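Gallholm Trims Its Gripper Order, Keeps the Tablecloth Line

May 3, 2022

Gallholm has settled its equipment budget for the kitchen project, and anyone hoping for a robot arm will have to go on hoping. The plan approved this week pays for hand-held grippers, spare finger pads, table clamps and a surprising amount of dish soap.

The original request, drawn up in January, asked for 7 gripper sets from Trirkia and two arms to go with them. The arms went first. They were the part of the proposal with the nicest brochure and the part that would not fit through the door of most apartments on the recording schedule. Then the grippers were cut to four, which the finance office described as a phased approach and everybody else described as four.

Bangera, the other bidder, offered a cheaper gripper with a longer delivery time. It lost points for quoting the finger pads separately, in a footnote, on the last page. Pads wear out, and the people who do the gripping had strong feelings about that footnote.

Each set is to be used in ordinary home kitchens, where a person picks things up, moves them and puts them down, and the recordings go to the team at Flanach that trains the software. The budget sets aside 125 sessions for the first round. It also covers travel, storage drives and a small fund for broken mugs - a line that was questioned twice and then doubled.

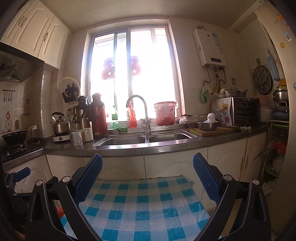 Less was said about where the spare equipment will live between sessions. The first draft of the plan had a storage room in it, the second had a locked cabinet, and the final one says "to be determined," so for now the answer is probably somebody's car.

The arms may come back next year, if the first round stays on budget and Trirkia holds its price. Gallholm has asked for a new quote with the measurements of a normal doorway attached. Delivery of the four gripper sets is expected in two shipments, with the chargers, for reasons the supplier has yet to share, in the second.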